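Troler Stemmed Glass and Double Jigger Set

Item no. 233. Set of 2 pieces: one clear stemmed wine glass, one double-ended bar jigger in gold color. Part of the Drekosholm tabletop range.

The glass has a thin-walled bowl that narrows slightly toward the rim, a slender stem and a wide round foot. The jigger is an hourglass shape with a smaller cup at one end and a larger one at the other. Stand it on the larger end when not in use. It is considerably shorter than the glass and stores on a lower shelf. 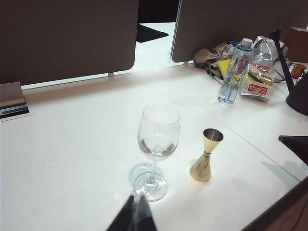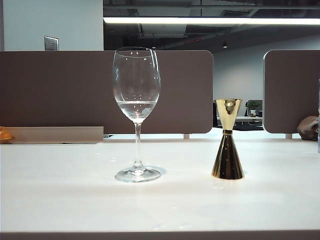

Wine glass and gold-colored jigger, item no. 233, on a white surface.

Care: wash both pieces by hand in warm water with mild soap. Do not use steel wool or chlorine cleaners on the jigger. Dry with a soft cloth. Hold the glass by the bowl when drying the bowl; twisting it against the foot can break the stem.

Packing: each set ships in a divided carton. 28 sets per case. Trade orders over 200 sets are quoted separately by Fahy. Replacement glasses are listed under Drodix spare parts; the jigger is not sold separately.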